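# Claiming unemployment after a layoff at Kastley

Start the claim the week you lose the job. Plenty of people wait until the severance runs out, and the state of mind that produces this decision is called pride. It pays nothing.

1. Gather your last pay stubs and the exact legal name of your employer. If your badge said Kastley but your checks said Mockus, the form wants Mockus.
2. Write down your last day of actual work. Vacation payout goes in a separate box.
3. File online early in the morning. The site has moods, and they worsen after lunch. 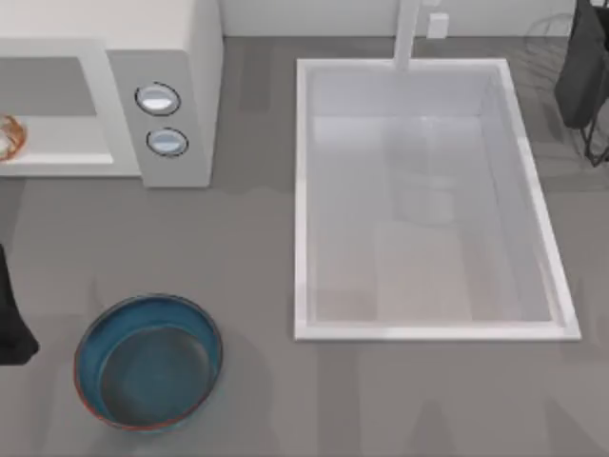

4. Under "reason for separation," pick "lack of work" if you were laid off. Resist the essay.
5. Report all side income, before taxes. If you made $100 at the Pimmont warehouse, put $100, even if they haven't paid you yet.

A weekly benefit of $416 sounds firm until you earn something. In our state the first $20 is ignored and the rest comes off dollar for dollar — so a $300 gig leaves you with $136 from the state.
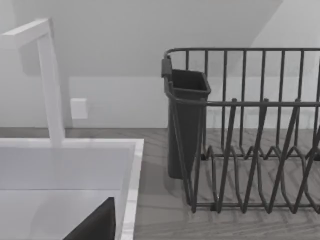 Dendeo commented that the side income step cost them a month: they reported the money when it arrived, the state counted it when it was earned, and the two sides exchanged letters until February.

So keep a notebook with the dates you worked, and keep certifying every week while any dispute drags on. Skipped weeks are very hard to get back.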